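Arbeitsplatte Skov, Farbton Blassblaugrün

Tischplatte für Werkbänke und geschlossene Arbeitszellen
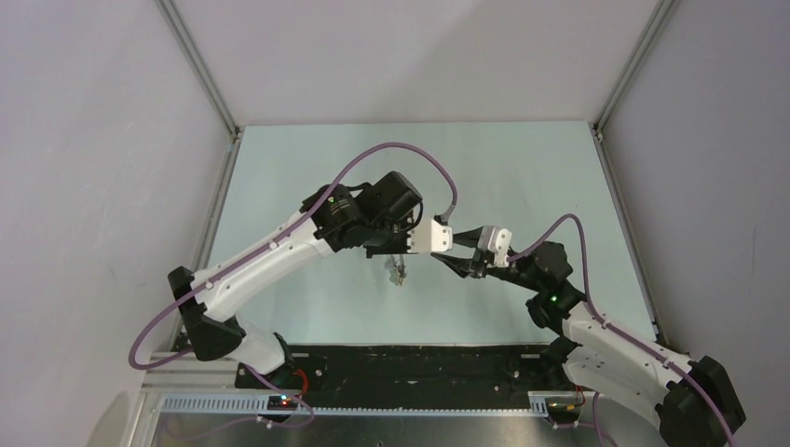

Die Skov gehört zur Tischserie Worilel und wird als einzelne Platte ohne Gestell geliefert. Sie passt auf alle Untergestelle der Serie. Wer ein vorhandenes Gestell weiterverwenden möchte, gibt bei der Bestellung bitte den Abstand der Auflagepunkte an, wir bohren dann entsprechend vor.

Der helle Farbton ist ruhig fürs Auge, und kleine dunkle Teile wie Schrauben lassen sich darauf gut wiederfinden. Die Oberfläche ist matt. Wer eine glänzende Platte sucht, findet sie bei uns unter der Bezeichnung Hevitz.

Angaben zum Artikel
Tiefe: 700 mm
Breite: nach Bestellung
Farbton: Blassblaugrün
Preis: 323 Euro je Platte, inklusive Mehrwertsteuer, zuzüglich Versand
Lieferzeit: 8 Wochen
Garantie: zwei Jahre

Montage
Die Platte wird von unten verschraubt. Schrauben liegen bei, das Werkzeug nicht. Für Aufbauten an der Vorderkante bitte vorher die Lage der Bohrungen prüfen und beim Ansetzen von Klemmen eine Zwischenlage verwenden. Zum Auflegen sollte man zu zweit sein.

Pflege
Mit einem feuchten Tuch und etwas Spülmittel abwischen. Keine Scheuermittel und keine Lösungsmittel verwenden. Klebereste von Markierungsband vorsichtig mit einem Kunststoffschaber abheben.

Versand und Rückgabe
Der Versand erfolgt per Spedition ab Lager Lisalow. Zuschnitte und vorgebohrte Platten sind von der Rückgabe ausgeschlossen. Transportschäden bitte noch bei der Annahme auf dem Lieferschein vermerken lassen. Farbmuster schicken wir auf Anfrage kostenlos zu.

Stand der Preise: 14. April 2021

8 Mal geteilt
2 Kommentare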